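Making a Foam Shape Sorter Board

A flat sorter for circles, squares, crosses and octagons, cut from thick craft foam
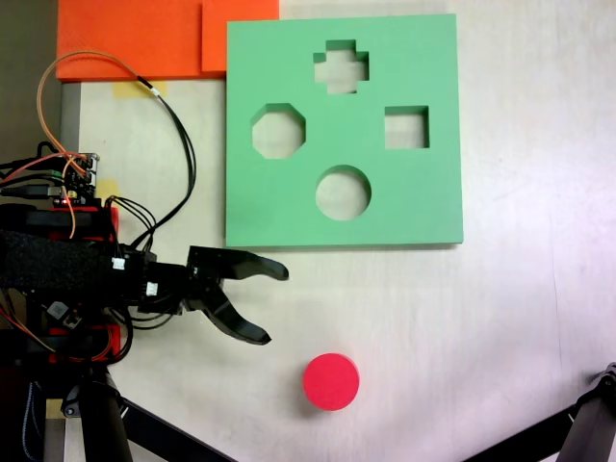
A sorter board has two parts that must agree: the holes and the pieces that go through them. The order of work matters. Cut the pieces first, measure them, and size the holes from the finished pieces. Foam compresses under a blade and springs back afterwards, so a hole marked at the nominal size usually ends up tight. The layout used on this page puts the cross near the top edge, the octagon on the left, the square level with it on the right and the circle centred below them. The board is mint green and the round piece is a red disc with a flat top, which shows up clearly against both the board and a pale table.

What you need

Closed-cell foam block, 30 mm thick. The Prukilo craft block is dense enough to hold a clean edge. Soft upholstery foam is not suitable.
A snap-off knife with a long blade, and spare blades.
Steel rule and set square.
Thin card for templates.
A fine pen close in colour to the foam.
Cutting mat.
Fine sanding block.

Marking out

1. Square up the slab. Check both diagonals. If they differ by more than 2 mm, trim the longer side before going further.

2. Draw the vertical centre line lightly on the top face. The cross and the circle both sit on it.

3. Draw a horizontal line for the square and the octagon. Their centres should be the same distance from the vertical line.

4. Make a card template for each hole by drawing round the finished piece and adding 2 mm all round. Cut the template and pass the piece through it. It should drop under its own weight.

5. For the octagon, start with a square template and take off the corners. All 8 sides must be equal. An octagon with uneven sides will accept its piece in some positions and jam in others.

6. Place the templates on the slab and trace them. Leave a bridge between neighbouring holes at least as wide as the foam is thick. Narrower bridges tear when a piece is levered out.

Cutting

Fit a new blade. Hold it upright and make a shallow cut along each line, then deepen it in several passes. A single deep pass makes the blade wander, and the hole comes out wider on one face than the other.

For straight-sided holes, begin each cut at a corner and stop just short of the next. Turn the slab and cut back from the other corner. The inside corners of the cross need most care, as an overrun there is visible on the finished face and weakens the arm.

For the circle, keep the knife still and turn the slab. A sharpened tube of the right diameter gives a better result if one is available. Push it straight down with a slow twist.

Remove each waste plug from the top face. If it holds, find the uncut fibre and cut it. Do not pull.

Finishing

Sand the inner walls lightly, keeping the block parallel to the wall. Stop as soon as the ridges left by the blade are gone. Wipe off the dust with a barely damp cloth and leave the board to dry flat — a board dried on its edge can take a slight bow.

Testing the fit

Lay the board on a hard table and try each piece in its own hole, then in the other three. A piece must not pass through a hole meant for another shape. The disc and the octagon are the usual fault, as their outlines are close. If the disc drops through the octagonal hole, make a larger disc and recut the circle to suit.

Small pieces are a choking hazard. Check the size of every piece against the guidance for the age of the child before the board is put into use.

Updated 3rd November: clearance for the card templates corrected in step 4.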